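Nirkico N4 arm — service notice, 29 July 2022

Units with serial numbers below 3961 may drop at the elbow when the brake releases after an emergency stop. Do not stand under the arm during restart. Firmware 297 fixes the fault.

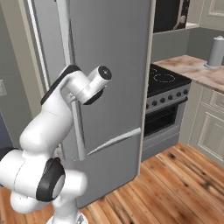
Kirstin Guthrie writes that her arm still sagged slightly after the update, until she ran the brake test twice.

Run the test with no tool on the flange. If the elbow moves at all, cut power and contact Nirkico service. Replacement brakes ship free.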